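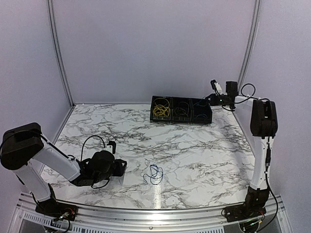
3.2. Los cables y la bandeja

El cable aislado es un material magnífico para estudiar el desorden. Conserva la memoria de cada curva, se engancha consigo mismo y cambia de forma con cada tirón, y aun así cualquiera que tenga un cajón lleno de cargadores sabe reconocer cuándo está ordenado y cuándo no. Trabajamos con cables sueltos, sin conectores, en tonos amarillos, azules, grises y negros. La diferencia de rigidez entre unos y otros resultó ser una de las partes más gratas del estudio: los finos se cierran en lazos pequeños y apretados, mientras que los más rígidos abren arcos anchos que acaban abrazando todo el montón.

El destino de los cables es una bandeja negra dividida en compartimentos, apoyada al fondo de la mesa, cerca del panel posterior. La elección del negro fue discutida. Un cable oscuro recogido contra una pared oscura se distingue mal, y en la primera ronda de anotación hubo más desacuerdos en esos casos que en todos los demás juntos. Decidimos conservar la bandeja. En los talleres de Kullulbridge, de donde procede la idea original de la tarea, las bandejas son negras, y un cable negro dentro de una bandeja negra es un problema real que merece estar en los datos.

El tablero, de dibujo marmóreo blanco con vetas oscuras, añade su propia dificultad. Una veta ramificada y un cable fino pueden parecerse mucho a primera vista, sobre todo donde las líneas se juntan. La sombra que deja el cable junto a sus curvas ayuda bastante, y los anotadores aprendieron pronto a buscarla.

3.3. Qué entendemos por enredo

Llamamos enredo a todo grupo de cables en contacto en el que al menos uno pasa por encima y por debajo de otro. Un solo cable también puede formar un enredo si se anuda consigo mismo, caso que al principio habíamos pasado por alto y que Albertina Patrício defendió con mucha razón: un único cable azul hecho un ovillo puede dar más trabajo que dos cables cruzados una vez.

Reunimos 500 enredos iniciales. Se formaban dejando caer los cables desde la mano, sin nudos deliberados, y se descartaban únicamente aquellos en los que algún cable rodaba fuera de la mesa. En ellos se anotaron 2645 cruces, de los cuales 1139 correspondían a cables de distinto color. Esta última cifra nos entusiasma, porque muestra que el color no basta: más de la mitad de los cruces ocurren dentro de un mismo tono, y ahí hay que seguir el cable con la vista, curva a curva, hasta dar con su extremo.

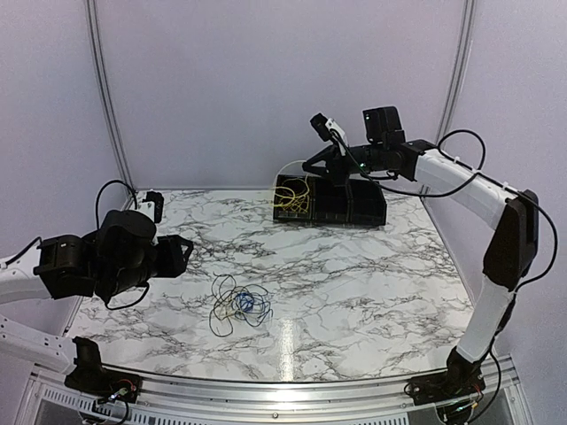
Figura 3. Separación por color. Cables de amarillo pálido en el compartimento izquierdo de la bandeja, con algunas hebras por encima del borde; sobre la mesa, un enredo suelto con cables azules y negros y hebras finas claras.

La figura 3 ilustra un detalle al que dedicamos varias reuniones: ¿está guardado un cable que asoma por el borde? Dineo Hlongwane propuso una regla sencilla que adoptamos sin cambios. El cable se considera guardado cuando la mayor parte de su longitud descansa dentro del compartimento y ningún tramo toca la mesa. Las hebras que sobresalen se anotan aparte, con la etiqueta «desbordado», y no invalidan el resultado. Con esta regla, dos anotadores que trabajaron por separado sobre una muestra de 60 enredos coincidieron en casi todos los casos.

Tampoco exigimos que el cable quede enrollado. Una espiral limpia da gusto verla, desde luego, pero un manojo suelto en el compartimento correcto cumple la tarea igual de bien. El grado de enrollado se registra como variable independiente y se analiza en la sección 5.

Los extremos libres merecen mención propia. Un extremo que asoma sobre el tablero es una invitación a empezar por ahí; uno escondido bajo tres lazos obliga a mover primero lo que tiene encima. Por eso anotamos, para cada color, cuántos extremos quedan a la vista y si alguno descansa dentro de un lazo ajeno.

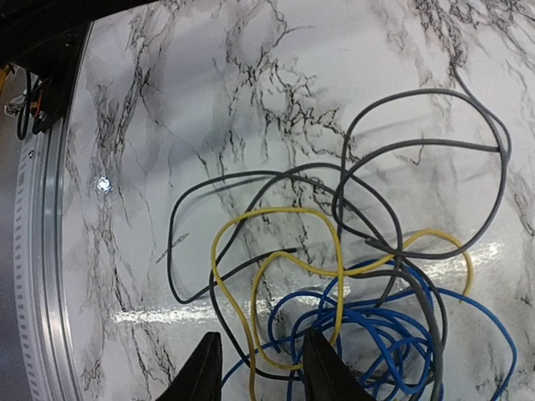
3.4. Orden de separación

Con los cables ya descritos, la pregunta más bonita es por cuál empezar. Unathi Pillay y Keabetswe Xaba establecieron un orden de referencia para cada enredo de forma independiente, guiándose por los cruces: primero el cable con menos tramos por debajo de otros y, en caso de empate, el que tuviera un extremo más accesible. Los desacuerdos se resolvieron en una sesión conjunta en Brurbridge.

El cable que traza el lazo más ancho suele parecer el candidato natural, y a menudo es una mala elección, pues rodea a los demás y arrastra el montón entero al levantarlo. Los arcos altos que se alzan sobre el borde del enredo, en cambio, suelen salir con suavidad. El orden de referencia completo, junto con las anotaciones de cruces y extremos, figura en el apéndice B.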